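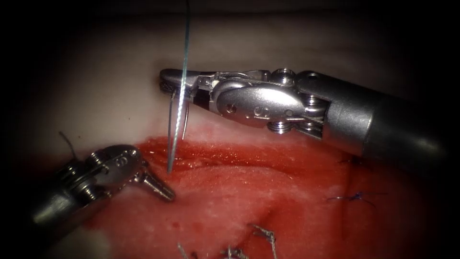
Orla Doherty asks whether the old shelf labels can stay on the Collado cabinet during the changeover. They can, as long as the new label is placed to the left of the old one and the old barcode is crossed out with a marker. Remove the old labels when the first full stock check is finished.

## 4. Loading the suture drawers

Do this section after the cabinet is leveled and the drawer locks have been tested (section 3). You need the drawer dividers, the label sheets, and the printed stock list for your room.

1. Open the top drawer all the way until the catch clicks.
2. Fit the long dividers first, front to back. The notched edge faces up.
3. Fit the short dividers into the notches. Leave the front row undivided if you keep tall boxes in it.
4. Sort the boxes by material, then by thread size, then by needle type. Keep braided and single-strand thread in separate drawers.
5. Place boxes with the end label facing the front. Boxes with the earliest expiration date go nearest the handle.
6. Stick one shelf label in front of each row. Press for a few seconds at both ends.
7. Close the drawer and check that it locks.

**Note:** A standard drawer holds 54 boxes in a single layer. Do not stack boxes to fit more.

**Caution:** Do not load single packets that have been taken out of their box. The size and lot number have to stay with the packet, and a loose packet can slide behind the divider and jam the drawer.

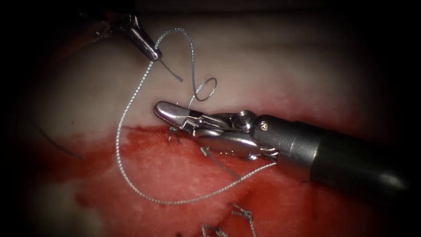
8. Repeat steps 1 to 7 for each drawer, working from the top down. Only one drawer opens at a time. If a second drawer will not open, close the first one fully.

### 4.1 Setting the reorder level

Each row has its own reorder level. New cabinets are set to 2 boxes for every row, and most rooms will want to raise this for the sizes they use daily.

1. Press **Menu** and choose **Stock levels**.
2. Scan the label of the row you want to change.
3. Enter the new level and press **Save**. The row number shows on the display with a check mark.
4. Scan the next row, or press **Menu** to leave.

The display returns to the start page after 60 seconds without a key press. Unsaved levels are lost.

**Note:** The cabinet stores up to 200 row labels. If **List full** shows, delete the labels for rows you no longer use before adding new ones.

### 4.2 Weekly check

Pick a quiet time. The Drerham site does its check on Thursday, before the delivery.

- Pull one box from each row and compare it with the shelf label.
- Move short-dated boxes forward.
- Remove any box that is crushed, stained, or open at the seal, and record it as waste under **Stock out**.
- Wipe the drawer fronts with a dry cloth. Do not spray cleaner on the label strips or the scanner window.

If the count on the display does not match the drawer, correct it under **Adjust** and enter your initials. Send repeated mismatches in the same row to Declan Flanagan with the row number.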